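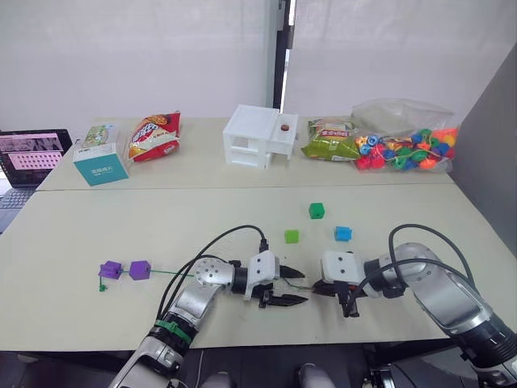
One of the students wrote to me after the first lecture that she did not see how a table can fill a whole evening, when everybody knows already what a table is for, and could we please go faster to the chairs. I answered her that we will come to the chairs in lecture 5. First we must stay with the surface, and I ask the rest of the group for the same patience.

Furnishing Shared Rooms (course 303)
Ornberg Evening School
Handout for lecture 4: The work surface

1. What we mean by a work surface

In this course a work surface is any level top on which a person does something with the hands. It can be a desk, a kitchen counter, a sewing table, a reading table in a library, or the folding table at the back of a church hall. We treat them together because the same four questions come back each time. How high is it? How far can the person reach? What is the top like to touch and to look at? What happens where one top meets the next?

The fourth question is the one which the textbooks mostly leave out. In a private home you have one table and it ends where it ends. In a shared room the tables are pushed together, pulled apart and pushed together again in another form, and the place where they meet becomes a part of the furniture.

2. Height

The usual desk is made for a person of middle height who sits and writes with a pen. This person has become rare. For typing, most people want the surface a little lower than for writing. For work with small parts, or for drawing with fine detail, they want it higher, so that the eyes come closer without bending the neck.

A simple way to find the height: let the person sit with the feet flat, the shoulders loose and the upper arms hanging. Bend the elbows until the forearms are level. The underside of the elbow gives you the height for typing. For writing you go a little above it. For fine work you go higher again, and you give the forearms something to rest on.

For standing work the elbow is again the starting point. Light work such as sorting paper is done a little under the elbow. Heavy work, for example kneading or pressing, is done clearly lower, because the weight of the body should help. A counter of 108 centimeters, as in the reception area of the Anghel building, is pleasant for leaning and talking, but it is too high for most people who must write at it for a whole morning. Please look at it when you pass, and look also at the shoulders of whoever is writing there.

In a shared room you can't measure each person. You have three possibilities:

– adjustable tables, which cost more and which somebody has to keep in order;
– fixed tables of one height, with chairs that adjust and footrests for the shorter users;
– fixed tables of two or three heights, clearly different, so that people choose for themselves.

The third is, in my opinion, used too seldom. The differences have to be large enough to see from the door. If one table is only a finger higher than its neighbor, nobody chooses it on purpose, and it is only felt as a mistake when the two are put side by side.

3. Reach

We speak of a near zone and a far zone. The near zone is what you can touch when the upper arm hangs down and only the forearm moves. If you draw it on the table, you get two curves that overlap in front of the body. The far zone is what you can touch with the arm stretched out, without leaning forward from the hips.

Things that are used all the time belong in the near zone. Things that are used sometimes belong in the far zone. What lies outside the far zone is in storage, even if it stands on the same table. I repeat this each year and each year the plans come back with the lamp switch outside the far zone.

When two people sit opposite each other at a shared table, their far zones meet in the middle or they don't, according to the depth of the top. A depth of 78 centimeters is good for one person working alone. For two people face to face it is narrow, and their papers will mix. Two such tables placed with the long sides together give each person a full depth, but then the middle strip belongs to no one. In reading rooms this strip is where the lamps go. In offices it is where the old cups go.

4. The top

Color. A very dark top makes a strong contrast with white paper, and the eyes get tired from going back and forth between them. A very white top reflects the ceiling light. A pale, warm color, such as the beige tops at the head of this handout, lies between the two and is an easy choice for rooms with mixed use. It also shows less dust than black, which the cleaning staff will tell you themselves.

Gloss. Ask for a matte or a half-matte finish. To judge it, don't look at the sample from above in your hand. Lay it flat on a table, sit down, and look along it toward the window. A sample that seemed quite matte may have a bright patch in it.

Touch. The forearm rests on the top for hours. Metal and stone take warmth from the skin and feel cold even in a heated room. Wood and linoleum feel warmer. Strong texture is pleasant for five minutes and then it makes holes in the paper when one writes.

Edge. A sharp front edge presses the forearm at exactly the place where the skin is thin. The edge should be rounded or cut at a slope. This is a small cost when the table is made and a large one afterward.

5. Where the tops meet

Take any two tables of the same model and push them together. If the floor is perfect and the legs are equal, you will still see a line and feel it under a sheet of paper. If the floor isn't perfect, one top will be higher, and a pen will stop at the step. The users adapt quickly. They put the line between two persons, as a border, and nobody has told them to do it.

It follows that you should decide where the line goes before they do. Some rules which I have found useful:

Put the line between places and never through the middle of a place. A person who writes across a seam will move after a few minutes, and will usually take the neighbor's space.

Use leveling feet on every leg. They should turn by hand. Feet that need a special key will be adjusted once, on the day of delivery.

Do not mix models, also not when the catalog says that the heights are equal. Tops can be of different thickness, and the rounded edges then make a small valley between them. Pencils find this valley.

If the tables must stay together for a long time, use a clamp or a linking plate from below. If they are moved each week, leave them free and accept the line. A linking plate that is half closed is worse than none.

6. A case: the reading room at Bradgate

The reading room at Bradgate was furnished in 2000 with long tables from Gesura. Each table had two tops on one common frame, so that the seam was always level. This worked very well as long as the room was only for reading. Later the room was needed also for evening classes and for a chess club, and the long tables could not be carried by two people. In May of the year when I visited, they had been replaced with single tables, pushed together in the daytime and separated at night.

The readers complained of the seams. The chess club was content — they had been playing on the floor level of the entrance before, with the door opening and closing behind them. I don't give this case to show that one solution was right. I give it so that you notice what was exchanged: a level surface for a surface which can be moved. In most shared rooms you will be asked to make the same exchange, and usually the client doesn't know that it is being made.

What I would have proposed is to keep two of the long tables at the window side, and to use single tables for the rest. You may disagree with this. Some of last year's group did, with good arguments about the noise.

7. Work for next time

Choose a shared room which you can visit twice, once when it is full and once when it is empty. Draw the plan of the tables on one page. Mark the seams with a thin line and the places where people really sit with a cross. On a second page, write no more than 200 words on where the crosses and the lines disagree.

Measure one table completely: height, depth, length, thickness of the top, and the free space for the knees. The last one is often forgotten. A drawer or a beam under the front edge can make a table of correct height impossible to use for a tall person.

Bring a piece of stiff paper to the lecture, as large as you can carry. We will draw our own reach curves on it, and you will keep it for the plan in lecture 6.

Words used in this handout

Apron: the beam under the top, between the legs. It makes the table stiff and takes space from the knees.
Far zone, near zone: see section 3.
Leveling foot: a foot with a screw, which makes one leg longer or shorter.
Linking plate: a flat piece which is fixed under two tops to hold them together.
Place: the part of a table meant for one person, also when nobody sits there.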